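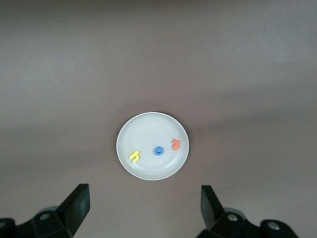

What does a canteen sell? Mostly time. Food comes second, and if you get the time wrong the food hardly matters.

# 4. Portions, Queues and Waste

Draft chapter, second edition. Read chapter 3 first (buying and storage), we lean on the cost sheets from there.

By the end you should be able to:

- set a standard portion and write it down so somebody else can serve it
- work out a service rate for one counter
- tell plate waste from kitchen waste and record both
- argue with a manager about plate size, with figures

## 4.1 Where we start

Last chapter stopped at the store room door. Stock in, stock dated, stock costed. Now it has to get cooked and get to a person who has maybe half an hour, a coat over one arm and a meeting after.

Most of the chapter uses one site, the staff canteen at Stulley. 697 meals on a full day in October, one hot counter, one cold. Ordinary place. Not good, not bad. Saulius Koppel ran it for the years we have records for and kept everything, including the bits he'd rather not have kept. Two smaller sites come in later for comparison: Nanitz (school) and Bradow (hospital, night service).

A word on terms before we go further. People in the trade use them loosely and so will you, but for the excercises please stick to these.

**Portion** – the amount you meant to serve, by weight, after cooking.

**Serving** – what went on the plate. Often more. Sometimes a lot more at the start of the shift, then less as the tray runs down.

**Cover** – one person fed. Two puddings, same person, still one cover.

**Plate waste** – food served and not eaten. Scraped off at the return hatch.

**Kitchen waste** – trimmings, burnt trays, food cooked and never served. Different cause, different cure. Keep them in separate bins or your figures are no use to anyone.

## 4.2 The ladle problem

Start small. One ladle of stew. The card on the wall at Stulley said 10 ounces, left over from an older card, and no one had changed it when the ladles were replaced. So servers went by eye. Koppel's notes from that month:

> Card wrong. Ladle wrong. Everyone says they give the same. They don't. Weighed on the quiet, noon to one. Big gap between first tray and last.

He bought new ladles. Helped a bit. What helped more was telling servers what the portion *looked like* on the plate they used every day. How far up the well, how much of the rim left clear. A server can't weigh anything with a queue in front of her. She can see a rim.

Which brings us to plates.

## 4.3 Plate size

Old argument. Give people a bigger plate and the serving creeps up, so the story goes, and then either they eat more or they bin more. Some studies back this, some don't find much. We'll look at why in 4.7. For now treat it as a thing to test on your own site, with your own customers.

What you can say straight off:

1. The rim is not serving space. Measure the well.
2. A wide rim carries better and spills less. Matters with gravy.
3. Plates have to fit the racks. Check the dishwasher before you order, a site that forgets this ends up washing by hand.
4. Mixed plate sizes on one counter make a mess of portion control. Pick one for mains.

Nadhirah Rahman changed the main plate at Nanitz over a half-term and left everything else alone. Same menu, same staff, same ladles. That's the right way to do it. Change one thing. Her waste sheets are in Appendix B and you'll need them for Task 3.

## 4.4 The queue

Now time. Count covers through the till between two clock times, divide by the minutes. That's your service rate. Do it at the peak, a whole-day average hides everything.

At Stulley the counter could manage 10 covers a minute when it ran well. So 60 people arriving together wait, at worst, six minutes. Fine. Trouble is they don't come just once, and the counter doesn't always run well. Someone asks what's in the pie. The chips run out. Card reader sulks. Each stop is short and they add up, and the people at the back see only that nothing is moving.

Evaristo Magaña, who took over the site from Koppel, split the stops into three sorts:

- **choice stops** (customer deciding)
- **supply stops** (empty tray, no clean plates)
- **payment stops**

Choice stops he fixed with a menu board further back down the line. Supply stops took longer as they needed an extra person for part of the shift and the budget said no. Payment stops he never really fixed, see 4.9.

Notice clean plates are in there. A canteen can have food, staff and customers all ready and still stand idle for want of something to put dinner on. Rule of thumb in the Mfinanga handbook is stock for one and a half times your peak hour. Stulley owned nearly 1,000 and still ran short, as half of them were sat dirty on trolleys.

## 4.5 Before you go on

Have a go at these, rough answers will do. We come back to them.

**Task 1.** Visit any self-service counter at a busy time. Work out its rate over ten minutes. Write down every stop and which sort it was.

**Task 2.** Ask three people to serve you a "normal" spoonful of rice. Weigh each. Find the gap between largest and smallest as a share of the average.

**Task 3.** Using the Nanitz sheets, plot plate waste per cover before and after the change. Don't draw a line through it yet.

Bring Task 2 figures to class, we pool them. Justinas Luik's group used wet rice one year and dry the next and coudn't compare anything, so: cooked, drained, five minutes' rest.

Next section, the standard recipe card and how to fill one in.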